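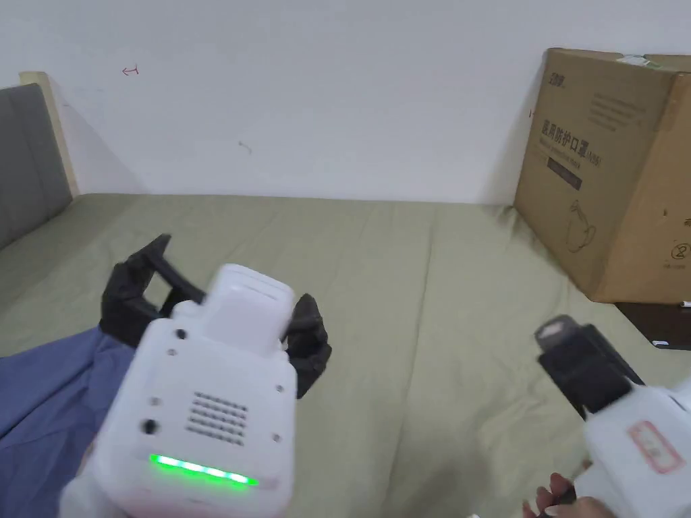

Where do you start when the whole bedroom needs sorting?

On the bed. Make it first, even badly, then pile everything on top of it, so you can't go to sleep until the pile is gone.

That's been my rule ever since we moved into the Plindano building in July. I'd been promising a page about the bedroom for ages (the kitchen one got 47 comments, most of them about the drawer handles, thank you all) and I finally got around to it on November 26, 2022. It's a small room with white walls and a gray upholstered headboard, and nearly everything in it ends up on the bed at some point. Clothes, mostly. Boxes too, because I still haven't finished unpacking!

The big brown cardboard box against the wall is my sorting box. Anything I haven't worn since summer goes in there and stays for a while – if I don't go looking for it, off it goes to the Manurung thrift store down the hill. The sheet is the pale olive green one, which I love, wrinkles and all. I did own an iron once. I think it's in a box.

The wall has a little red arrow drawn on it, plus a bit of scribble farther down. I keep meaning to buy one of those cleaning sponges, and then I'm at the store and I come home with candles.

On to the blue pile. I have far too much blue. I went through one closet shelf and it was blue, blue, gray, blue, and I swear I bought every piece thinking it was something new. My plan for the winter is to get the whole closet down to 48 hangers, which is one pack from Vorusetti, and anything that doesn't get a hanger has to live in a drawer or leave the house.
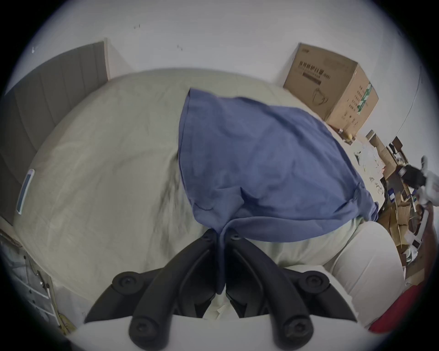

How do you fold something soft that won't hold its shape?

Lay it flat and smooth it out from the middle with your hands, then fold the long sides in and roll it up from the bottom. Rolled things stay put in a drawer much better than stacked ones.

The white unit beside the bed has gray fabric compartments, and I'm so glad I didn't go for something bigger. Socks and small stuff go in there now. The phone on the duvet is there for music, I can't fold a thing without it.

Next page will be the hallway, as soon as I can get the Brundov coat rack to stay on the wall.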